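Apprentissage par imitation pour la manipulation d'objets déformables
Notes de cours, séance 4 – Étude de cas : ranger des parapluies dans un bac
Version du 30 mai

Nous quittons les cubes et les gobelets ! Un parapluie plié a un manche rigide, une toile souple et une sangle plus ou moins bien serrée. C'est un objet magnifique pour qui s'intéresse à la manipulation bimanuelle, et la méthode Dalov, que nous étudions aujourd'hui, s'y frotte sans modèle physique du tissu.
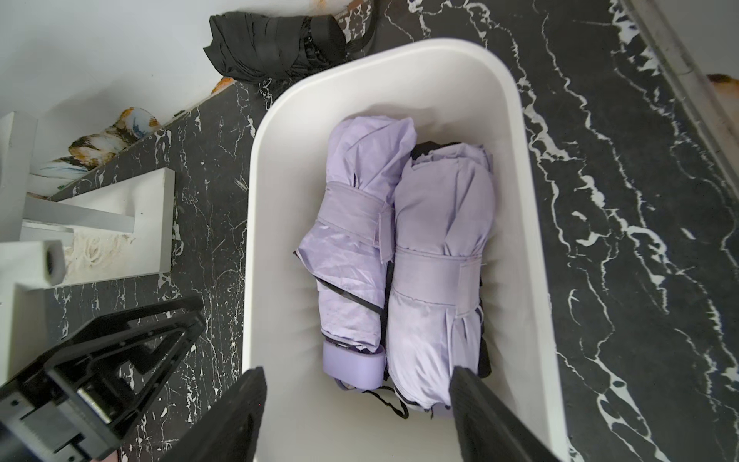
Vue au poignet

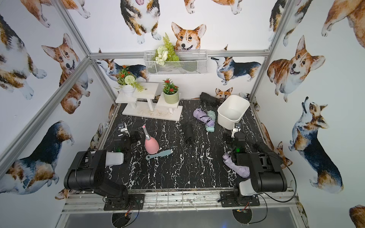
Vue fixe du poste à deux bras

Photos : projet Dalov, plateforme Brerow

1. Ce que voit la politique

La politique reçoit des images de poignet et une vue fixe, plus les positions articulaires. Comparez les deux points de vue : de près, on distingue les sangles, la boucle de cordon noir au fond du bac, les plis de la toile. De loin, on perd presque tout cela, mais on récupère la position relative des deux bras et du bac blanc, au fond à droite de la table. Regardez aussi le papier peint à corgis et les plantes artificielles : un encodeur visuel doit apprendre à ne pas s'en servir, et c'est un vrai sujet (voir section 3).

2. La méthode

Dalov prédit des segments d'actions à partir de démonstrations téléopérées. Le corpus Brerow en compte 1589 ; 1101 servent à l'entraînement, le reste à la validation et au test. L'idée que je trouve très belle est la tête de prédiction à 2 branches :
– une branche « approche », à horizon long, qui amène la pince près de l'objet ;
– une branche « contact », à horizon court, réévaluée bien plus souvent.
Un poids appris, compris entre 0 et 1, mélange les deux sorties à chaque pas. On n'annote jamais l'instant du contact – le poids bascule tout seul, et sa courbe se lit presque comme une segmentation de la tâche !

3. Résultats et discussion

Face à la référence Salem (une seule branche, même encodeur), le gain se concentre sur la saisie de la toile. Sur les objets rigides, l'écart est négligeable. Les échecs restants viennent surtout des chevauchements : quand deux parapluies de même teinte se touchent, comme les deux lavande dans le bac de la vue au poignet, la limite entre les toiles devient très difficile à trouver. L'ablation Bosley, qui masque l'arrière-plan de la vue fixe, améliore un peu la généralisation à un nouveau poste. Retirer les vues de poignet, en revanche, fait chuter nettement la réussite des saisies.

4. À préparer

Écrire la fonction de perte complète avec le poids de mélange. Que se passe-t-il si ce poids reste bloqué à 1 ? Proposer une régularisation et la tester sur le carnet distribué en février.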